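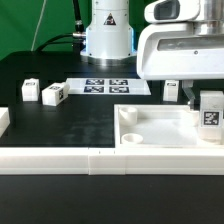

The Nivier cell at Clumuvgate, with the marker sheet, marked blocks and tray on the black table.

The Nivier cell is a tabletop robot cell at the Clumuvgate workshop, built around a single white arm and used for sorting small parts into trays. It was set up in March under Ezekiel Schumacher and is known chiefly for the length of its maintenance log, which at the last count ran to 2393 entries, a good many of them concerning one cable.

Layout

The arm is mounted on a polished metal ring flange on a black table, with a green backdrop hung behind it. The backdrop came from Lachance, a supplier of stage cloth, and was the only item in the original order to arrive on time. Along the front of the table runs a long white rail, 3D-printed in joined segments. An earlier rail was made in one piece by an outside firm and fitted perfectly, though to a different table.

Power and signals reach the arm through a black cable that joins a metal connector on the side of the base. The cable is left with a generous curve. Its predecessor was routed tightly in the interests of neatness and lasted seven weeks.

Calibration

The cell finds its bearings from a white sheet printed with four square markers in a two-by-two grid. White blocks carrying smaller markers are then placed on the table and in the tray, and the control software, Cumirus, compares where it believes they are with where they were put. Differences are settled in favour of the blocks.

A full calibration takes 59 minutes, most of it spent waiting for Cumirus to restart. The sheet must lie flat and must not be used as a coaster, a rule added to the written procedure on 27/08/2020 and underlined twice. Tilted blocks are permitted, and some operators prefer them as a sterner test.

Upkeep

The translucent gripper finger is treated as a wearing part and replaced every 2000 cycles. The job requires one small screwdriver, which is kept on a hook beside the cell and is therefore usually somewhere else. After each change the finger is brought down slowly over a block standing in the tray, and the height is corrected by hand until the two meet without argument.

The rail segments are checked monthly for gaps. A loose joint does no harm to the arm itself but lets the tray creep forward – a fault that was blamed on the software for most of the first spring, and for which Cumirus received three updates it did not need.

The base is wiped with a dry cloth only. The procedure also calls for the warning label to be kept legible, and Schumacher's notes record that it has been cleaned more often than it has been read.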